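INFORME DE AVANCE
Proyecto Laxdal: recuperación y clasificación de juguetes donados
Para: Fundación Priritz
Responsable: Genivaldo Marinho
26 de mayo de 2018

1. Recogida

En este periodo se cerraron los 4 puntos de recogida previstos. El material llegó en bolsas, mezclado, y se registraron más de 200 piezas. Predominan las pelotas y los juguetes pequeños de goma y de tela. También entran envases y retales que no corresponden al proyecto y que hay que apartar antes de clasificar.

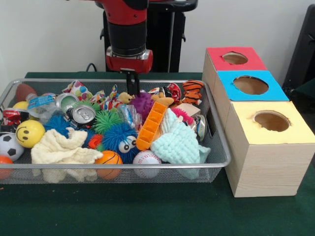 El registro se hace por cesta completa y no por donante, como se acordó con la fundación en octubre. El cambio ha reducido el papeleo. La hoja de entrada es ahora de una sola página.

2. Clasificación

Se trabaja con tres destinos: ludoteca Gikent, juguetes para mascotas y descarte. Las piezas de goma con filamentos siguen dando dudas, por la dificultad de limpiarlas bien. Hasta tener respuesta del proveedor Jimley sobre el producto de lavado, quedan en espera.
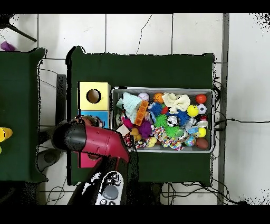
Recipiente metálico con pelotas, juguetes de cuerda y peluche, junto a los bloques de formas.

Se han dado por clasificadas 71 piezas. El ritmo es inferior al previsto y se debe sobre todo al tiempo dedicado a separar las latas.

3. Pendiente

Faltan 2 estanterías para la ludoteca, ya presupuestadas. Se solicita autorización para pasar a esa partida el saldo de transporte.

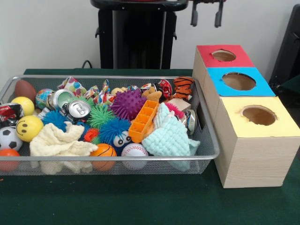 Bandeja de malla con pelotas, telas y latas aplastadas; a la derecha, tres cajas de madera clara.

La próxima entrega a Gikent se hará cuando estén montadas las estanterías. Se adjuntan las facturas y el inventario parcial.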